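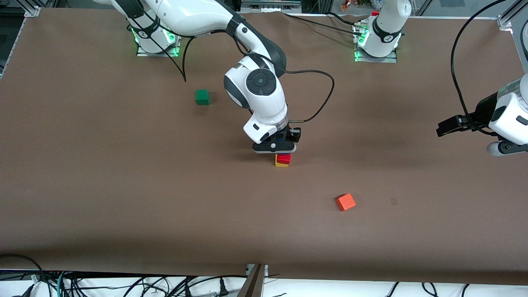

Small Blocks, Long Afternoons: A Chat with Iestyn Meredith

Iestyn Meredith has been making and mending toy blocks for most of his working life, and if you give him a cup of tea and half a chance he'll tell you why a plain coloured cube is still the best thing you can put on a table. I gave him the tea. We sat in the front room of his workshop at Skiston, a long narrow place that smells of linseed, and I didn't get away until well after dark.

He started at 7, or so his mum always reckoned, sawing up offcuts on the back verandah. "They weren't square," he says. "They were nowhere near square! I'd build a tower of 3 and it would lean like an old fence, and I thought the fault was in the floor."

These days he's fussier. He checks every edge, and he can be rather stern about paint. Too glossy and the faces slide. Too thick and the corners go round, and then the kids can't feel where one block finishes and the next one starts.

I asked him about colour, as I'd always assumed the choice was simply a matter of whatever was in the tin. He laughed at that for a good while.

"Red, yellow, blue, green, they're the ones people remember," he says. "My orangey red is a favourite of mine, though. Put it near a proper red and the little ones will argue about whether they match. I love that argument. I've heard it go on right through morning tea."

He's particular about what goes under the blocks, too. A plain brown table with no shine on it suits him best, and he likes plenty of bare space left over, with a cube or two sitting off on their own. "You want somewhere for the next idea to go," he says, and then he got up to find the biscuits and forgot what we were talking about.

When he came back we talked about stacking. His old workmate Leobardo Tapia used to line up every face before he let go, and Iestyn never had the patience. He'd sooner set one down a bit crooked and see what the next one does. The two of them ran a Saturday-style play morning at the Skorkholm hall for years, with 90 blocks in a canvas bag, and came home with 56 after one especially cheerful April.

"They're in people's couches," he says. "Toy boxes, glove boxes, gardens. I don't mind a bit. I've got more timber."

He sent me off with a green one in my coat pocket, and it's been sitting beside the kettle ever since.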